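How to Fill a Tall Canister With Round Cookies (Without Crushing Them)

Posted October 31, 2021 in Kitchen Stuff

I bake a lot of small round cookies, the plain buttery kind you can eat in two bites, and for years I kept them in a big flat tin. The tin took up half a shelf and the cookies on the bottom went soft because I never dug down that far. So this summer I switched to a tall canister with a loose round lid, and I love it! It stands next to the coffee, it takes up hardly any counter, and everybody in the house knows where to look.

The trouble is getting the cookies in there. If you tip the tray over the opening you get half of them on the counter and a bunch of broken ones in the bottom (ask me about July, when I was packing nearly 100 of them for a picnic and did exactly that). A tall, narrow container needs a little bit of a method, so this is mine.

What you need

A tall canister with a lid. Mine is a Flono, which I picked mostly for the shape. Anything straight-sided is good, as long as the opening is a fair bit wider than your cookies.

A tray or shallow dish with a low rim. I use a rectangular one, so I can work from one end to the other.

Kitchen tongs with scalloped tips. I have the Ustalard ones and an old pair I inherited, and I reach for the old pair.

Parchment paper, cut into circles a little smaller than the canister.

Completely cooled cookies. My usual batch makes 33, enough for one canister with a few left over for whoever helped.

Step one: let them cool all the way

I know, I know. But a cookie that's warm in the middle will steam up the whole canister once the lid goes on, and by the next morning they bend instead of snapping. I give mine three hours on the rack. If the kitchen is humid I leave them longer and close the window.

Step two: wash and dry the canister

Warm soapy water, rinse, and then dry it twice. The bottom corner is where water hides in a tall container, and a dish towel doesn't reach down there very well. I wrap the towel around the handle of a wooden spoon and run it around the inside, then leave the canister open while I get everything else ready. Dry the lid too, especially the inside of the rim.

Step three: set up your counter

Put the canister near the middle of your work area, not at the edge, where an elbow will find it. The tray goes right beside it, close enough that a cookie has only a short trip. I'm right-handed, so the tray sits to the right of the canister, and if you're left-handed just flip it. Lay the lid flat somewhere you can reach it.

Clear away the bowls and the sticky measuring cups before you start. You want room for your hands on both sides.

Step four: pick your tool and start moving them

Fingers work, of course, but they leave prints on powdered sugar and your hand stops fitting once the canister is half full. Tongs are the standard choice. Hold them low, close to the tips, and squeeze only until the cookie lifts. Then bring it over the opening, lower the tips inside as far as they'll comfortably go, and let go. Don't drop it from the rim, at least for the first layer, where there's nothing soft underneath.

A wire whisk is my odd backup. If you have a roomy one with a bit of give, you can press the loops down over a round cookie or a truffle, and the wires will sometimes hold it like a little cage until you wiggle it loose. It's slower, and it does nothing for flat cookies, but kids think it's the best thing ever. Go gently, as the wires will mark anything soft.

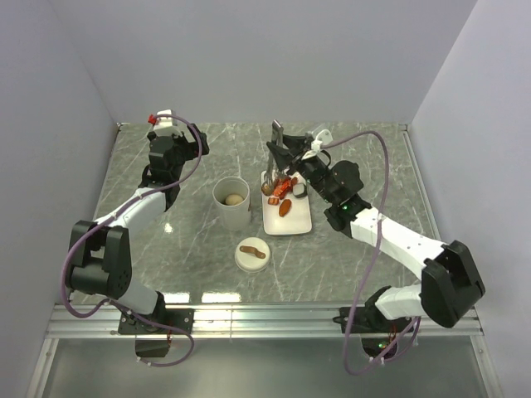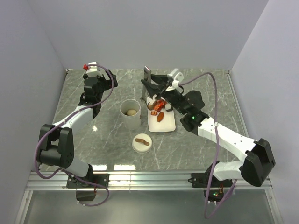 Whisk in the first picture, tongs in the second, with a round beige piece in the open container both times.

Step five: layer as you go

Once the bottom is covered, drop in a parchment circle and press it flat with the back of a spoon. Then another layer, another circle, and so on up. If your cookies are very dry you can skip the paper, but anything with jam, glaze or sugar on it will glue itself to its neighbor otherwise.

Turn the canister a little after each cookie. I kept building everything up on one side until I started doing this, and then the whole stack would slide when I picked it up.

Stop before you reach the rim. The lid should sit down by itself, and if you have to lean on it, take a cookie out (and eat it, that's the rule).

Step six: lid on, label, done

I write the date on a piece of masking tape and stick it on the side. If you're giving the canister away, weigh it first! My last one had 491 grams of cookies in it, and it was nice to be able to put that on the tag along with the ingredients.

Getting them out again

Same tongs, same slow squeeze. Don't reach in with the tongs wide open or you'll scrape crumbs off everything on the way down. Start with them nearly closed, and open them just above the cookie you're after. For the last layer, tilt the canister toward you over a plate and let the cookies roll out by themselves.

A few other things I've tried in it

Small dinner rolls: fine for one day, and then they sweat. Leave the lid ajar.

Amaretti: perfect. I buy a bag from Jurić when I'm too tired to bake, and they go straight in with no paper.

Chocolate truffles: only in cold weather, and with paper between every layer.

Meringues: yes, but use your fingers. I broke four in a row with tongs and gave up.

I also have a shorter Gadia jar with a screw top that I use for granola. It seals tighter, but the neck is narrow and the cookies jam in it, so it's staying with the granola.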